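Ten minutes before the kitchen opened

By Panya Yimyam
2022-08-06

My mum taught me to cook by standing behind me and grabbing my wrists. It drove me up the wall, but I can still flip an egg without thinking about it, so she was on to something. I brought this up with Kamol Thongsuk in the first five minutes of my visit to Citham, mostly to fill the silence while a computer started up, and he got quite excited. "Yes! That's the job," he said. "Except you've only got the wrists."

Citham is a small outfit on the second floor above a tile showroom, and what they do up there, all day long, is show robots how to do chores. Some of it happens by hand, with a real arm bolted to a bench. You take hold of it near the gripper and walk it through the job, like leading a kid across a dance floor. The rest is done by remote control inside a simulator they call Garnon, where the robot, the room and the dinner are all made of software. I was there for the second kind, because it's cheaper to let a magazine writer loose on a kitchen that doesn't exist.

So they sat me down, gave me a controller for each hand and let me have a go. Two arms, two hands, and a kitchen I could turn to any angle I liked. I liked some pretty silly angles. Within a minute I had the whole place leaning over like a ferry in rough weather, with the brick wall sliding off to the right and one gripper pointing at nothing much. 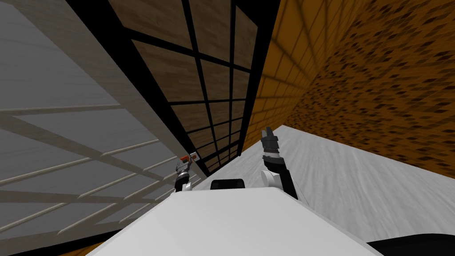
Kamol said that everyone fights the view first and the arms second, and that the best thing a beginner can do is leave the view alone until both hands feel boring. He also reckoned I was gripping the controllers like I was hanging off a cliff. Fair enough.

I wasn't prepared for how tiring it is. You'd think sitting in an office chair moving a pretend arm would be a doddle, but I had sore shoulders by the time we stopped for tea. Your own hand tells you all sorts of things you never notice – how heavy something is, whether it's slipping, whether you've bumped the bench. The controllers I used tell you none of that. You're doing the whole job by eye, and I kept closing the gripper on thin air a few centimetres short of where I thought I was.

The task for the day sounded simple enough: burger patties, plates, a cutting board. Every time a person does the job from start to finish, the computer saves the lot, meaning what the robot's cameras would have seen and how each joint moved. Those saved runs are called demonstrations, and the robot's software learns from a big pile of them. A good operator at Citham gets through 60 in a shift. I managed 13 all afternoon, and Kamol very kindly told me that some of those would be kept.

He's picky about which ones, too. A run can finish perfectly and still get thrown out if the person dithered halfway, as the robot will learn the dithering along with everything else. (There was an early version, trained on one operator's runs, that paused before every single pick-up. She'd been checking her phone.) He'd take a slightly clumsy run with a clear purpose over a pretty one full of second thoughts, and I've been thinking about that in relation to my own parking.

After tea I tried again from lower down, looking out over the gripper with the cutting board in front of me and a patty on a plate farther back. It was a much friendlier way to work. I could line up the two fingers with what I wanted, and I stopped holding my breath.

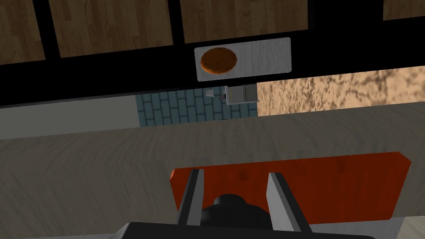

Simulator image: Citham/Garnon

The software kitchen has its limits, and they're upfront about them. Pretend patties don't leave grease on your gripper, and they don't fall apart. That's why there's still a real bench in the next room, with an arm by Mikuš and a drawer full of rubber food, and why the team goes back to it whenever a new skill seems to be coming along nicely on screen. Kamol leads the arm through the job by hand 14 times or so, has a look at how it copes alone, then heads back to Garnon for more practice.I had a turn at that as well, and it was lovely! The arm goes light when you press the button on its side, and it follows you around with no fuss at all. I could see why some of the operators prefer it. You get tired in a more normal way, and you can feel it when you've got something wrong.

They're hoping to have the plating job in decent shape by December, when a catering firm called Dilteck is coming in to see it. I asked if I could come back for that, and Kamol said I could, as long as I didn't touch the view. I rang Mum from the car park to tell her about the wrists, and she wanted to know who does the washing up.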